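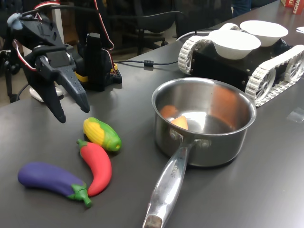 Séance du conseil municipal de Wirkville, sam. 10 juin. Sous la présidence de M. Laurier Bélanger, le conseil examine le report à Lekell de la séance d'octobre. Les pièces du dossier sont consultables sur la table gris foncé. Mme Jyoti Chauhan rappelle que le hameau n'a accueilli aucune séance depuis quatre ans.

M. Reginald Castellanos demande le coût du déplacement. Le secrétaire indique 950 dollars, transport compris — la salle de Lekell, de 40 places, étant prêtée sans frais.

M. Deepak Vishwakarma souhaite que l'ordre du jour soit affiché cinq jours à l'avance. Accepté.

Mise aux voix, la proposition est adoptée. M. Cameron Kereama s'abstient.

La séance est levée.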